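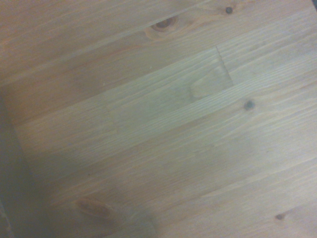

Handout 4: Reading a season from the numbers

June 2023
By Melina Rallis

Print this page | E-mail this page

Right, last time we got as far as shots, and I promised we'd look at a team's whole season. I've picked Plasau, my own lot (sorry!), who finished mid-table and still had the best defence at home. How does that happen? 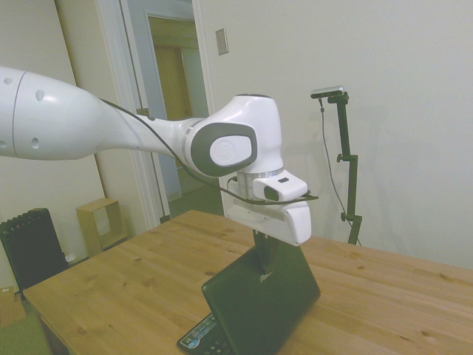 Photo: Ruba Hijazi

Start with minutes. Letay Dinsa played 945 of them before her knee went in November, and Plasau let in only two goals while she was on the pitch. Lovely figure, but look at who they were playing! Three of those matches were against sides in the bottom four.
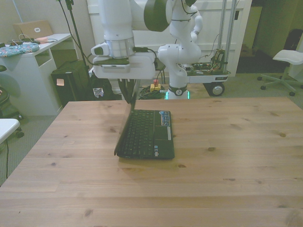

Goal difference is the next trap, because one daft 4-0 win can prop up a whole autumn. Take the big scores out and run the sums again. You don't need anything fancy for this – a little black netbook like the one on the pine table will cope with a league table perfectly well – but do keep your original figures in a separate column.

Then there's the Jemal match, which I'm still cross about. They had most of the ball, hit the post and lost, 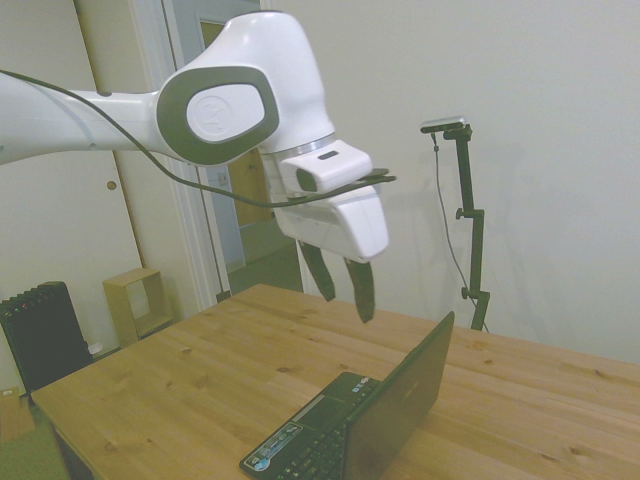
and if you only read the result you'd say they were poor that day. They weren't. Watch the second half before you write a word about it.

For next time: pick a side, find its strangest month and bring me a page on it.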